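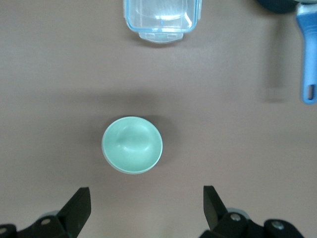
Home Guides Kitchen Storage Care and Cleaning Archive Contact

Washing and Storing Small Bowls and Clip-Lid Containers

By Melina Balaskas
Updated May 31, 2024

This guide covers small everyday bowls and clear plastic containers with clip-down lids. It applies to pieces used for snacks, sauces, measured ingredients, and leftovers. Glass ovenware and vacuum containers are covered separately in the Festine series.

Before you start

Clear a section of table or counter wide enough to set every piece down separately. Stacking dirty pieces moves grease from the inside of one to the outside of the next, and the outside tends to get less attention at the sink.

You will need dish soap, a soft sponge, a soft toothbrush, two clean towels, and a dry rack. Do not use steel wool or scouring powder on plastic. Check the base of each piece for a dishwasher mark and a microwave mark. If there is no mark, wash it by hand and keep it out of the microwave.

Step 1. Sort by type

Put open bowls in one group and lidded containers in another. Match each container to its lid now and close it once. A clip should snap down with light thumb pressure. If it has to be forced, look for dried food in the channel or a lid seated one notch off.

Set aside anything with a split hinge. A cracked clip may hold on the shelf and open in a bag.

Step 2. Wash the bowls

Scrape out leftovers. Rinse with cool water first if the bowl held egg, milk, or dough, then wash in warm soapy water. Work from the rim inward, and finish with the outer wall and the foot. The turn where the side wall meets the base is where residue stays, so run the edge of the sponge around it once more before rinsing.

Glossy bowls hide a thin film of oil when wet. Dry one patch with a towel and rub it with a fingertip. If it drags or feels slick, wash again.

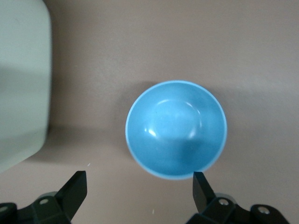
Tilt the bowl under a lamp and turn it slowly. A glare spot moves as the bowl turns; a mark stays where it is. Marks that stay are usually mineral spots or fine scratches. Wipe mineral spots with a cloth dampened in equal parts white vinegar and water, leave for 2 minutes, and rinse. Scratches cannot be washed out. Light ones are harmless, but a plastic bowl with deep or rough scratches should be retired from food use.

Step 3. Wash the containers

Open all the clips before lifting the lid. Lifting with one clip still closed bends the hinge, and most broken lids we see in the Nurard repair notes failed there.

If the lid has a removable gasket, ease it out with a fingertip or the handle of a wooden spoon. Never use a knife. Wash the gasket on its own, brush the channel with the toothbrush, and rinse both. Brush the underside of each clip as well, including any small molded recesses.

For tomato stains, make a paste of baking soda and water, spread it over the stain, leave it for half an hour, and rinse. A second treatment helps in some cases. Clear plastic that has turned cloudy from heat will not come back.

Step 4. Dry

Place bowls upside down on the rack with a gap between them. Stand lids on edge. Leave gaskets flat on a towel — they hold water on both sides, so turn them once.

Do not close a container until the gasket channel is dry. Water trapped there is the usual source of a stale smell.

Step 5. Store

Nest bowls by size, largest at the bottom. Bowls of the same size can be stacked regardless of color, but keep stacks low enough to lift with one hand. If two bowls stick together, cool the inner one with cold water and stand the outer one in warm water, then twist gently.

Store containers in one of two ways:

Closed, with the lid resting on top and the clips up. This uses more shelf space and keeps pairs together.
Nested, with lids filed upright beside them. This saves space but requires a check for strays.

Lumturie Atanasov, who edits the storage pages, prefers the second method and does her check every October. Either works. Do not leave clips locked for months on an empty container, as the gasket takes a set and seals less evenly.

Keep all plastic away from the oven vent and off the shelf directly above the stove.

Checking the seal

Fill the container halfway with water, close every clip, and dry the outside. Hold it upside down over the sink and watch the corners. If a drop forms, reseat the gasket and repeat. If it still leaks, use that container for dry goods only.

Replacement gaskets have to match the original in length and thickness. Semwal sizing charts list both. Measure the old gasket laid flat and unstretched before ordering.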